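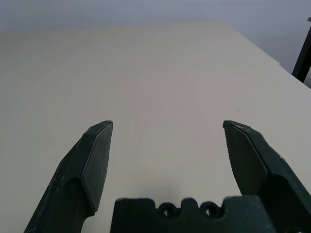 Taller de Recepción Clásica y Medios Digitales

2025-04-26. Cuaderno, entrada de la tarde

¡Por fin tenemos cerrado el corpus de foros! Quedan 300 hilos en los que se cita a Séneca o a Marco Aurelio con alguna frase entrecomillada, y ya he pasado por la plantilla los 26 primeros. Lo más bonito hasta ahora: la misma sentencia «de Séneca» sale en dos hilos con redacciones distintas, y ninguna de las dos aparece en las Epístolas. Sospecho de un calendario de citas de los años treinta (pendiente de localizar, Dindo tiene una pista).

Apunte sobre etiquetas. La categoría «paráfrasis libre» se nos come todo. Propongo partirla en dos: paráfrasis con pasaje reconocible y atribución sin pasaje. He recodificado así el bloque de Flurau y se lee muchísimo mejor, da gusto.

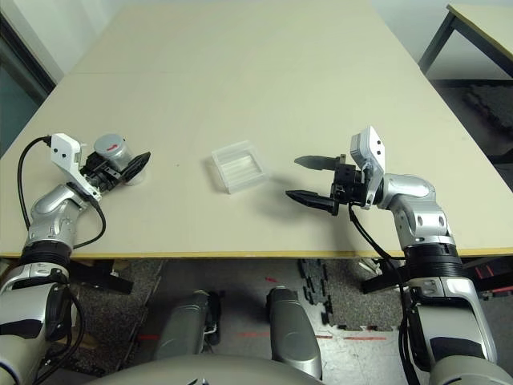 Con el bloque de Hiriso todavía no me atrevo, porque allí casi todo viene de traducciones inglesas retraducidas al español y hay que rastrear dos capas. Dindo Magbanua encontró en febrero un caso precioso: un «logos» que pasó a «razón», luego a «mentalidad» y acabó en un hilo sobre cómo levantarse temprano. ¡Eso tiene que ir en la introducción del artículo! 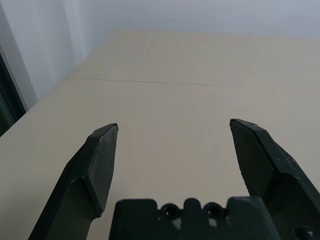

Falta decidir si contamos también las firmas de usuario. Yo digo que sí, están llenas de latín (y de un latín a veces inventado con mucha gracia).

Pendiente: pedir a Sokum los hilos borrados, revisar las concordancias de «virtus» y mandar a Dindo la tabla nueva antes de que siga codificando con la vieja.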